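From: Sorcha Mac Giolla
To: Alvarado Craft Room list
Subject: Re: [craftroom] What are we doing about the big white surface?

On June 2023, Gumaro Bañuelos wrote:

> Hi all,
>
> I went in to wrap two parcels and found the long table taken up by the
> big white sheet again. I didn't want to fold it or put tape on it, so I
> wrapped on my knees, on the floor, like a child at a birthday party.
>
> Could we agree on whether it stays out or gets put away? Tonantzin says
> it stays. Fulgencio says it goes. I say I am too old for the floor.
>
> Also, the good scissors are missing. I mention this without looking at
> anyone.
>
> Gumaro

Gumaro, sorry about your knees. The scissors are in the ribbon drawer, where I put them, so you may look at me.

On the sheet: I'd like it to stay out through the end of the poster work, and then we can argue. Every time it gets rolled up it comes back with a curl, and then we spend the first part of the evening holding down corners with jars. Nayeli once used a full teapot. We still have the ring on the old one, and for a while people were penciling around it as if it were part of the design.

What I want is a clean white surface that people can lay things out on before they commit to glue. It's been very good for that. You can see at once that your letters are crooked, which the brown tabletop used to hide out of kindness. The Drultemby fair posters came out straighter than anything we've made so far, and two of us still spelled "raffle" wrong, so the sheet has its limits.

My proposal, which you are all free to ignore in the usual way:

It stays flat and clear when no one is using it. No mugs, no coats, no "I'll just leave this here until next time."

Cutting happens on the green mats. I don't care how steady your hand is. Fulgencio, I have seen your steady hand.

Parcels get the side table. I'll move the yarn off it, and whoever owns the yarn can come and talk to me about what they were planning.

If we do need a fresh one, Commont sells a roll for $89, or $100 if you want the heavier stuff. I'd go heavier. Tonantzin would go lighter and put the difference toward brushes – she has a point, given what the brushes look like – but a thin sheet ripples if you so much as lean on it, and we are a group that leans.

One more thing. The light at that end is poor, and it turns white into a sort of dishwater gray with a touch of blue. Please don't match paint there. The Drukeck banner was supposed to be cream. Take your colors over to the window, or bring a lamp and take it home again afterward.

Replies to the list, please, and trim the quoting. Last December's thread about the kettle is still arriving in pieces.

Sorcha

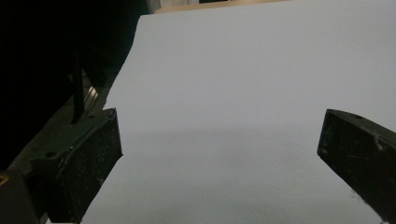 The white surface, with nothing left on it.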